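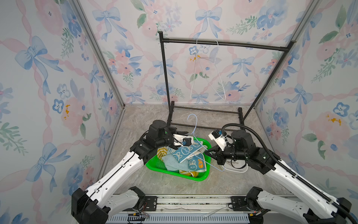

Retno Nugroho wrote in after the July piece on washing powder to say that her towels had gone stiff and faintly sour, that she had tried every trick going, and could I please test the vinegar one, as half her family swore by it and the other half said it would ruin the machine. Fair enough. I have never believed most of what is said about vinegar, so I was glad of the excuse.

How to get old towels soft again (and what to ignore)

First, what goes wrong. A towel that feels like cardboard usually has something left in it. In a hard water area that will be lime, and nearly everywhere it will be detergent, as most of us pour in far too much. Fabric softener makes matters worse over time. It coats the loops, they feel nice for a wash or two, and then the towel stops taking up water. I have yet to see a softener bottle admit this on the front.

What you need

White vinegar, the plain clear sort sold for cleaning or pickling
Your usual detergent
A machine that isn't crammed full
A dry day, or a tumble dryer, or patience

Step 1. Sort out the load

Towels only. Jeans and shirts wrap round them and stop them moving. Fill the drum no more than two thirds, and less if they are thick bath sheets. If you have to push the last one in with your knee, take it out again.

Step 2. Wash once with no detergent at all

Use the hottest wash the label allows. Look through the door ten minutes in. If you see suds, they are coming out of the towels, and you have found most of your problem. Repeat until the water looks clear. Mine took two goes. A set of old Lavoie hand towels that came with the house took three, and I nearly gave up on them.

Step 3. The vinegar wash

Put half a mug of vinegar in the softener drawer and run a normal cycle with half your usual detergent. The vinegar goes in with the last rinse, where it has some chance of shifting the lime.

Does it work? A bit. I did half a set with vinegar and half without, after the same plain hot washes, and gave them to people in the house with their eyes shut. Most picked the vinegar ones as softer, but not by much, and one person was sure of the opposite. The plain hot wash did far more. Anybody telling you vinegar "transforms" a towel has probably never tried the hot wash by itself.

As for ruining the machine, I wouldn't use it every week, as acid is not kind to rubber seals. Every couple of months seems sensible. Never put it in with bleach. The two together give off a gas you do not want in your kitchen.

Step 4. Skip the bicarb

You will read that bicarbonate of soda should go in along with the vinegar. It fizzes, which looks busy, and then the two have cancelled each other out and you are left with slightly salty water.

Step 5. Shake, then dry

Take each towel by the short end and snap it hard before you hang it, five or six times. It lifts the loops and costs nothing. On a line, choose a breezy spot over a hot still one. Indoors, leave a gap between towels and open a window. In a tumble dryer, stop while they are just short of bone dry.

Dryer balls: I bought a set in Candton and noticed no difference, apart from the noise.

Keeping them that way

Halve the detergent for good. Leave out the softener. Don't fold a towel away damp, and don't leave the wet load sitting in the machine overnight, which is where the sour smell usually starts.

If a towel is still rough after all this, the loops have worn down and no rinse will bring them back. Cut it up for floor cloths.

Updated 24th November to add the note on bleach. Clifford McKinnon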